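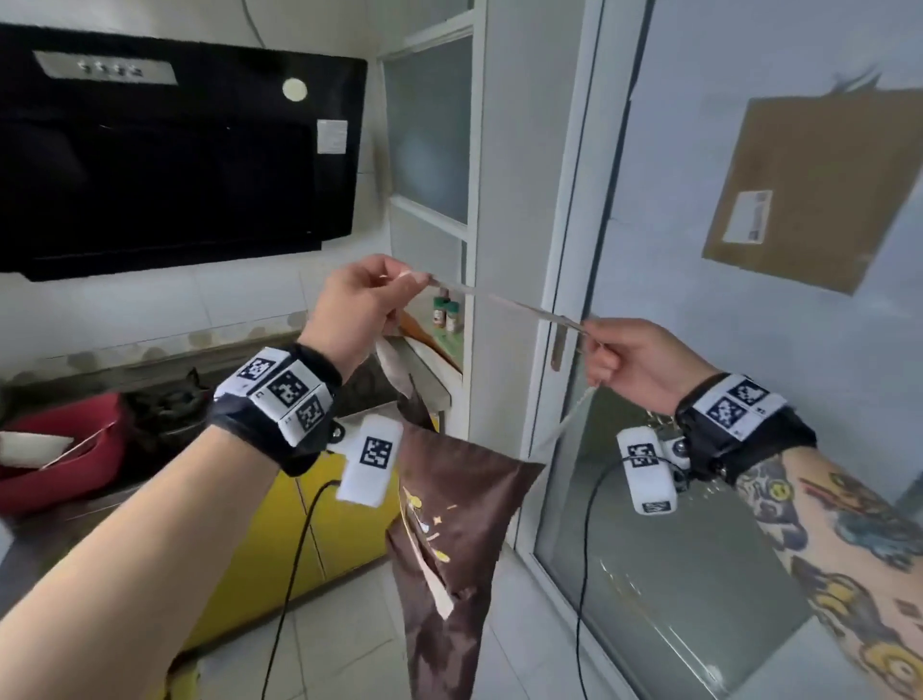

2024-03-28

Greens storage trial, second run. Spinach and the overwintered chard this time, plus one crate of radishes because they were there. Cut at first light, on the packing table before the sun got round to that side.

Four treatments, same as last run:
A – no wash, closed bag
B – cold dunk, spun, closed bag
C – cold dunk, spun, bag with holes
D – cold dunk, not spun, damp towel in a lidded bin

Bags are the Sevow ones, small size. We ordered 3000 last August and they're nowhere near gone, so whatever comes out of this has to work with those. Bins are the old Ostrowski crates with lids that nearly fit. Tape on two of them. Should write which two, didn't.

Spinach first. A looked best coming out of the field and worst by the first check, same as before. Grit in the bottom of the bag and the leaves at the bottom going dark where they sat in it. B fine. C going limp at the stem end already, which I did not expect this early. D honest surprise, leaves stiff, squeaky even. Smell good on all of them except one A bag, which smelled like pond.

Weights: 87 bags total across both greens. Of those 67 I'd put on the table at Olstead without thinking about it. Rest are soup or compost. Most of the rejects are A, a few C, one B with a split seam (doesn't count realy but I left it in).

Chard is different. Stems matter more than leaf. The red ones bleed where they're cut if they sit in water, so D had pink water in the bin and the towel is stained for good. Yellow stems don't do it, or it doesn't show. Customers pick up the bunch by the stem and look at the cut end, I've watched them do it all winter, so a brown cut end is a lost sale even if the leaf is perfect. Trimmed half the bunches again right before the check. Much better. Takes forever.
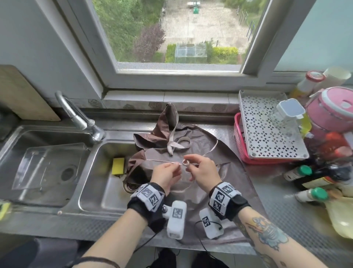
Also the bunches with the rubber band low down hold up worse than the ones banded halfway. Bruising under the band either way, but low down it's right where people look. Try wider bands. Or twine again, though twine was slow and everyone complained, me included.

Radishes: left the tops on half, took them off the other half. Tops on went soft faster, roots bendy at the tip. Tops off stayed hard and look like nothing on the table, just a heap of red marbles. Bunched with tops sells. So: tops on for whatever is going out next morning, tops off for anything held. Nothing new there but now it's written down.

Stultadari spinach vs. the plain savoyed – didn't separate them properly at harvest. My fault, ran out of labels. I think the smoother leaf in the good D bin is Stultadari but can't swear to it. Savoyed holds more dirt in the crinkles, needs a second dunk, and the second dunk is where leaves start to tear. Redo with labels on the crates BEFORE cutting.

Spinner is squealing again. Lid has to be held down with an elbow. Not buying a new one until the season has paid for it.

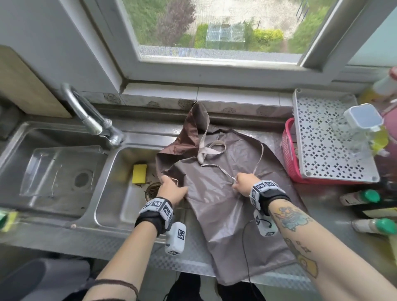 FOR OLSTEAD

Spinach goes as B, small bags, laid flat and not stood up. Stood up they slump and the leaf all ends in the bottom corner.

Chard from the bins, shaken, banded halfway, trimmed at the stall. Bring the short knife and something to catch the ends in.

Keep the crates off the tailgate side, sun comes in there from mid morning. Wet burlap over the back row worked last time. Need more burlap, ours has a hole you could lose a radish through.

Sign for spinach still says kale.

Next run: D again for spinach but with a dry towel on top as well as the damp one under. Drop A completly, it has lost twice. Labels. Check the cooler dial before loading, somebody bumped it and it was two notches off when I went in, no idea for how long, so take the C results with some salt.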